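퀘시 아모아 @kwesi_amoah
데모 영상 볼 때마다 입이 근질거려서 씀. 로봇 학습 데이터 모으는 일 하고 있고, 11월부터 건조기 작업 쪽을 맡았음. 좋은 얘기 별로 없음. 길어질 듯.

퀘시 아모아 @kwesi_amoah
우선 "에피소드 몇 개 모았다"는 숫자. 우리 쪽 현황판에는 지금 2,691이라고 찍혀 있다. 회의 때 이 숫자가 제일 먼저 나온다. 그런데 이게 뭘 세는 숫자인지 물어보면 사람마다 답이 다름. 녹화 버튼 누른 횟수인지, 끝까지 간 횟수인지, 검수 통과한 횟수인지.

퀘시 아모아 @kwesi_amoah
내가 확인한 바로는 녹화 버튼 누른 횟수에 제일 가깝다. 문 열다가 멈춘 것도 1개, 옷 집다가 놓쳐서 처음부터 다시 한 것도 1개.

퀘시 아모아 @kwesi_amoah
그럼 검수하면 되지 않냐고들 하는데 검수하는 사람이 나랑 나딘 둘이다. 지난달에 둘이서 200개 넘게 빼자고 했더니 목표치 미달이라고 절반은 도로 넣으라더라. 빼자고 한 이유는 아무도 안 읽은 것 같음.

퀘시 아모아 @kwesi_amoah
도로 들어간 것 중에 제일 찜찜한 게 "성공" 라벨 붙은 것들이다. 옷이 드럼 안에 들어가긴 들어갔는데 소매가 문턱에 걸쳐 있다. 문 닫으면 씹힌다. 라벨 규정에는 "의류가 내부에 위치하면 성공"이라고만 되어 있음. 소매는 내부인가 외부인가? 문의했더니 답변이 "상식적으로 판단 부탁드립니다".

퀘시 아모아 @kwesi_amoah
상식이 작업자마다 다르다는 게 문제인데요...

퀘시 아모아 @kwesi_amoah
옷 얘기 조금 더. 집기 쉬운 옷이 있고 어려운 옷이 있다. 두툼하고 마찰 있는 건 한 번에 잡히고 얇고 미끄러운 건 몇 번을 해도 빠져나간다. 시간당 할당이 있으면 조종하는 사람이 뭘 고르겠나. 당연히 잘 잡히는 걸 계속 쓴다. 나라도 그렇게 함.

퀘시 아모아 @kwesi_amoah
그 결과 데이터에는 잘 잡히는 옷만 잔뜩 있다. 그걸로 학습시키고, 같은 옷으로 평가하고, 성공률 높다고 좋아한다. 얇은 블라우스 하나 던져 주면 어떻게 되는지는 발표 자료에 없음.

퀘시 아모아 @kwesi_amoah
카메라도 할 말 많다. 손목에 단 작은 카메라랑 위쪽에서 보는 카메라를 같이 쓰는데, 건조기라는 물건이 하필 금속에 유리에 전부 번쩍거린다. 천장등이 문짝에 비쳐서 하얀 점이 여기저기 생긴다. 팔이 조금만 빨리 움직여도 그 점들이 줄줄 늘어진다.

퀘시 아모아 @kwesi_amoah
사람은 이게 반사라는 걸 그냥 안다. 모델이 아는지는 나는 모르겠다. 회의에서는 "다양한 조명 조건을 포함한다"고 적어 놨던데, 우리 천장등은 켜져 있거나 꺼져 있거나 두 가지고 꺼놓고 녹화한 적은 없다.

퀘시 아모아 @kwesi_amoah
나딘은 나보다 너그러운 편. 흐린 프레임도 현실의 일부니까 두자고 한다. 반쯤 동의함. 진짜 세탁방에 가면 더 심할 테니까. 다만 흐린 걸 일부러 남긴 것과 검수 못 해서 남은 건 구분해서 적어 두자는 게 내 입장이고, 아직 적어 둔 데가 없다.

퀘시 아모아 @kwesi_amoah
그리고 기계 종류. 고객사(Mengal) 쪽 문서에는 "임의의 드럼식 건조기에 일반화"라고 쓰여 있다. 우리가 쓰는 건 같은 계열 기계가 나란히 있는 거다. 손잡이 위치도 같고 문 열리는 방향도 같음. 여기서 임의라는 단어를 쓸 용기는 나한테 없다.

퀘시 아모아 @kwesi_amoah
왼쪽으로 열리는 문 하나만 섞어 달라고 기획 쪽에 두 번 올렸다. 첫 번째는 예산, 두 번째는 일정 때문에 안 된다고 함. 세 번째는 안 올릴 생각.

퀘시 아모아 @kwesi_amoah
작업은 대충 이런 거리에서 한다.
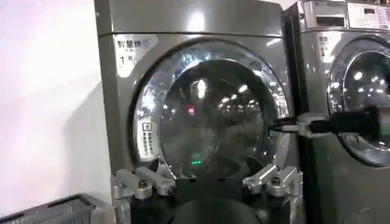
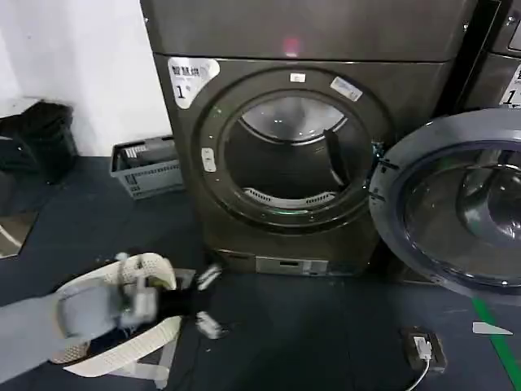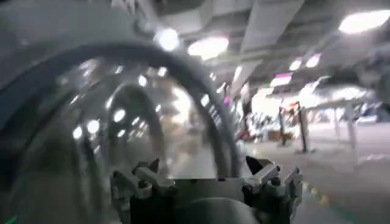

퀘시 아모아 @kwesi_amoah
다시 라벨 얘기로. 문 여는 동작을 어디서 끊느냐도 합의가 안 돼 있다. 손끝이 문테에 닿는 순간부터인지, 문이 움직이기 시작한 순간부터인지. 나는 닿는 순간으로 끊고 나딘은 움직이는 순간으로 끊어 왔다는 걸 지난주에야 알았다. 둘이 같은 방에서 일하는데.

퀘시 아모아 @kwesi_amoah
그래서 지금 구간 라벨은 검수자가 누구였는지에 따라 시작점이 다르다. 검수자 이름은 내보낼 때 지워진다. 받는 쪽에서는 이걸 노이즈라고 부르겠지. 우리 쪽에서는 그냥 물어볼 생각을 못 한 거고.

퀘시 아모아 @kwesi_amoah
"데이터가 많아지면 그런 건 평균으로 묻힌다"는 댓글이 분명 달릴 것 같아서 미리 씀. 무작위로 틀리면 묻힐 수도 있다. 할당 때문에 쉬운 옷만 고르는 건 무작위가 아니고, 다들 같은 방향으로 틀리는 거라 더 모으면 더 진해진다.

퀘시 아모아 @kwesi_amoah
실패 에피소드도 쓸모 있다는 건 안다. 복구 동작 배우는 데 필요하다고들 하고 나도 그럴 거라고 본다. 그러면 실패라고 적어서 넘겨야지. 성공으로 적힌 실패는 어디다 쓰는지 아는 분 있으면 알려주세요, 진심으로 궁금함.

퀘시 아모아 @kwesi_amoah
자동 검수 도구 쓰라는 말도 들었다. Fekunach라고 사내에서 시험 중인 게 있는데, 옷이 드럼 안에 있는지를 마지막 프레임 한 장으로 판정한다. 소매 걸친 건 전부 통과시켰음. 사람보다 빠르긴 하다.

퀘시 아모아 @kwesi_amoah
조종하는 분들 욕하려고 쓰는 글 아님. 하루 종일 팔 들고 같은 동작 하는 게 얼마나 지치는지 해 본 사람은 안다. 나도 반나절 해 보고 어깨가 나갔다. 오후 4시 넘어가면 동작이 눈에 띄게 급해지는데, 그 시간대를 따로 표시하자는 제안도 아직 대기 중이다.

퀘시 아모아 @kwesi_amoah
바라는 건 별거 없다. 현황판 숫자를 녹화 / 완료 / 검수 통과로 나눠 적기. 옷 목록을 정해서 돌아가며 쓰기. 소매 규정 한 줄. 여기까지는 돈도 거의 안 든다.

퀘시 아모아 @kwesi_amoah
로봇이 빨래 못 할 거라는 얘기는 아니다. 할 수도 있겠지. 지금 돌아다니는 성공률 표를 볼 때 분모가 뭔지부터 물어보자는 얘기다. 우리 것도 포함해서.

퀘시 아모아 @kwesi_amoah
(추가) 소매 규정은 방금 나딘이 초안 써서 올렸다고 함. "문을 닫았을 때 끼는 부분이 없을 것". 통과되면 여기 이어서 쓰겠음.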